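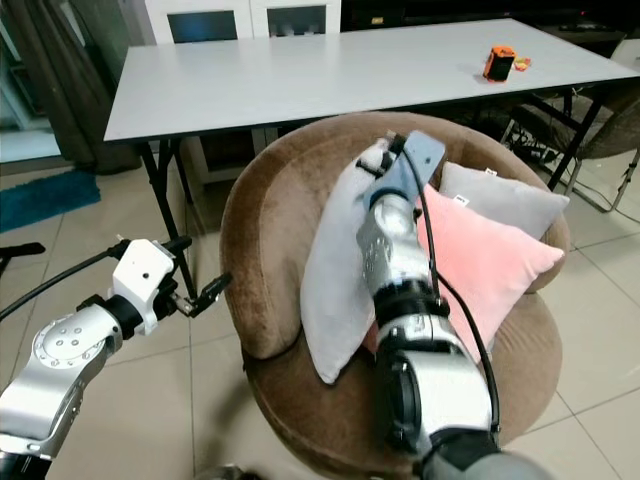 Figure 2. Tub chair with three cushions, velvet upholstery. Lighter and darker patches follow the lie of the nap.

3.2 Pile fabrics and reported wear

Seating textiles were coded from the resale listings, then checked against the household survey (n = 381). Pile fabrics first – velvet, corduroy, chenille. Flat weaves are covered in 3.3.

Of the 1,093 listings collected for Punport and Grenen, 700 gave enough detail to code the fabric. The rest said "good cond" or gave only a colour, and were dropped. Khondokar and Sikder coded independantly, disagreements went to Rathnayake. Leather and vinyl excluded throughout.

Sellers describe velvet badly. The same chair can be "faded", "marked" or "two-tone" depending who is writing the ad, and shading from the nap (Figure 2) gets listed as damage often enough to matter for price. Brown and dark green worst for this. We therefore split the wear code in two: shading, where the pile is intact but lies in different directions, and true loss, where the backing can be seen or felt. Listings with no usable photo were coded "unclear" and left out of the price model.

Survey respondents were asked how they look after pile fabric at home. Brushing was rare. Most vacuum, some steam, a few rotate loose cushions but not the chair itself. Several in Grenen mentioned keeping the good chair away from the window over summer, a habit Pathirana also reports for the Howlader estate interviews. Scatter cushions were usually bought separately and replaced well before the chair was. Care labels mostly left on, seldom read.

One limitation – the Pendis price guide lumps tub chairs in with armchairs, so resale values for the two coudn't be separated. Ragnarsson's re-weighting was tried and did not change the ordering of fabrics. Full coding sheet in Appendix B.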